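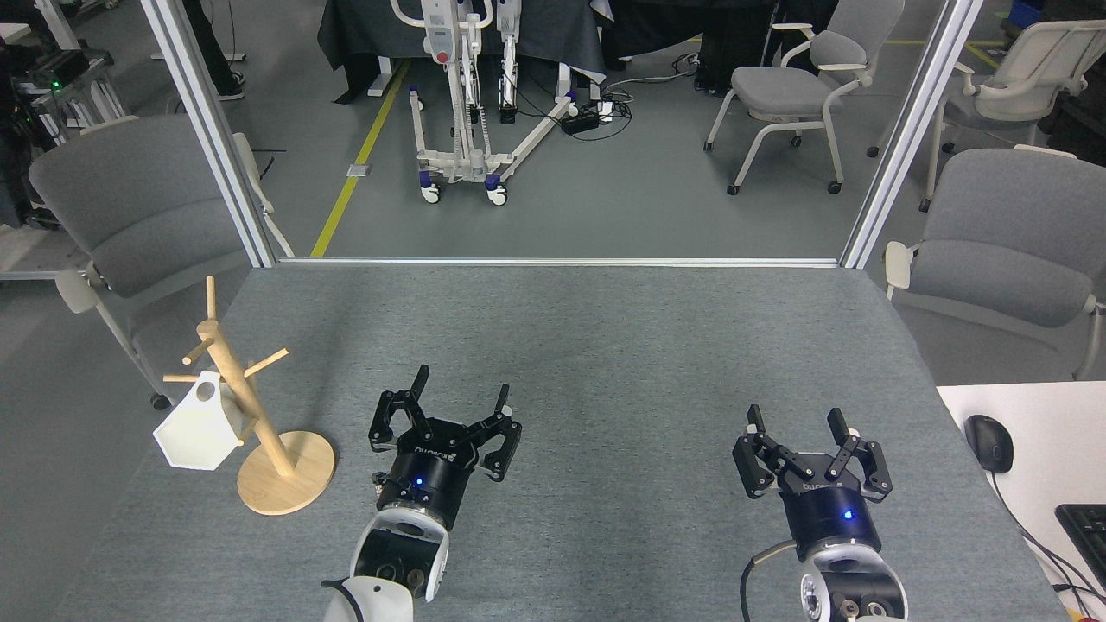 Let the visitors wait

Last August I went to the open day of the Omura lab, together with up to 300 other people. I want to defend something that many of them complained about on the way out, which is that the demonstration was slow.

I understand the complaint. We stood behind a rope for a long time, and the two arms on the felt table moved like somebody who is carrying soup. A man near me said that his dishwasher is faster. But I have been to the other kind of demonstration too. At the Villura show in spring there was music and coloured light, and a robot poured a drink in a few seconds. I came home and could not explain to my wife one thing about how it was done.

At Omura the task was small. There was a wooden mug tree, and there was a white six-sided vessel, and the arms had to work with these two things. One of the staff told us that the same exercise had been repeated 700 times before we came, and that she still did not like the way it ended. I found this remark more useful than the whole printed leaflet. With such a slow pace I had time to look at where the fingers are placed, and to ask myself how I hold a cup at home, which I had never asked before.

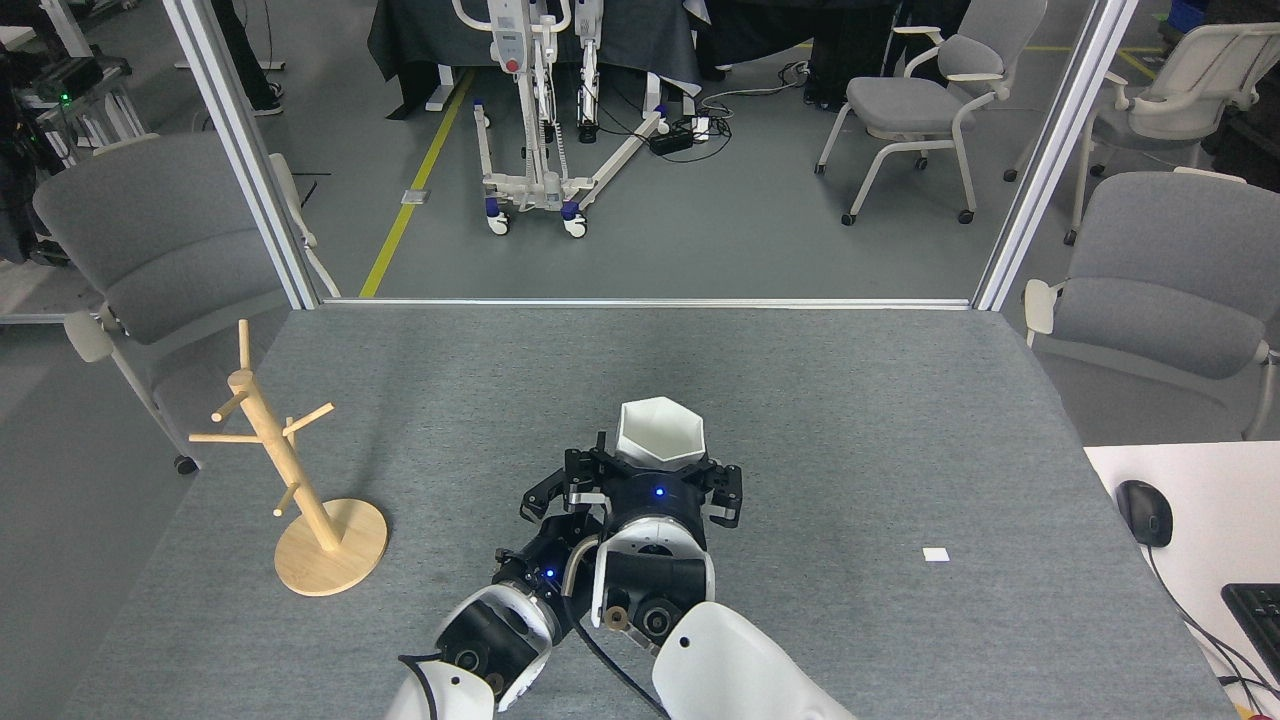 What an open day is for

My opinion is that a laboratory which invites the public should show its ordinary work, at the ordinary speed. People pay for these projects with their taxes, and they will soon be asked if they want such arms in a hospital or in the kitchen of their mother. A fast show gives them a wrong idea of how near this is. Some will be afraid too early and others will buy too early.

I would still change a few things. Three explanations during the afternoon are not enough for so many visitors, and the people at the back heard almost nothing. A chair or two for older guests would also be kind. The Lougher institute is planning its own day for next year, and I hope they do not hire a musician.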